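About us

Hi, I'm Despina Triantafyllou, and I run Halisura with Virgil Dumitrescu and Reynaldo Dumlao. We're a small school for people who keep asking whether a machine can do the dishes yet. There are six of us on staff now, and more than 100 folks have come through our evening classes, which start again in September.

I used to manage a cafeteria kitchen, so I came to robots with a long list of chores and very little patience! Virgil came from the other side — he fixed conveyor lines at Ikholm for 16 years — and we still argue over which of us had the harder job. (Me. Dishes at noon. Come on.)

Our favorite lessons are the small ones: pick a thing up, put it down where it belongs, do it again with something lumpier. 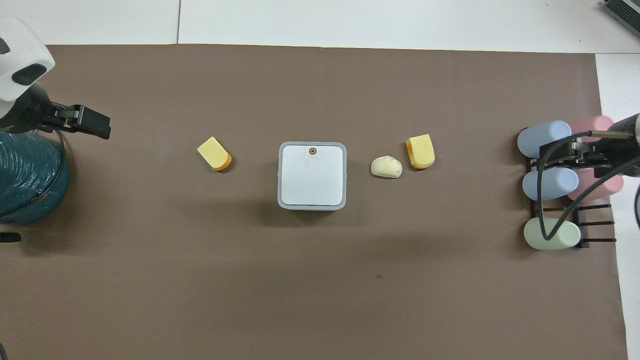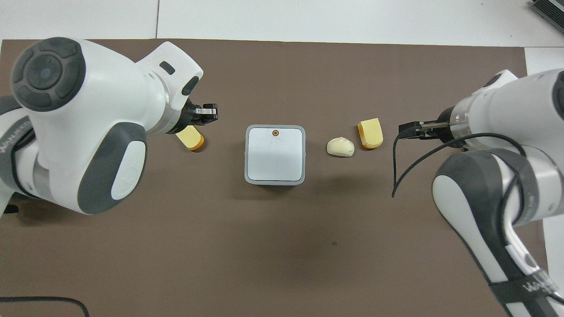
Two arms, two yellow blocks and a lumpy little piece between them.

So can a robot take over my kitchen chores today?

Parts of them, if you keep the job narrow and the counter tidy. Moving a few known items is fair game, but a whole messy sink after dinner is still your problem, and I wouldn't sell your dish gloves just yet.

Classes are hands-on and you don't need to know any code. Luminița Anghel teaches the beginners and Reynaldo takes the shop-floor group, where it's mostly sorting, packing and a lot of muttering. Come by any evening after 6, the coffee is decent and we love visitors!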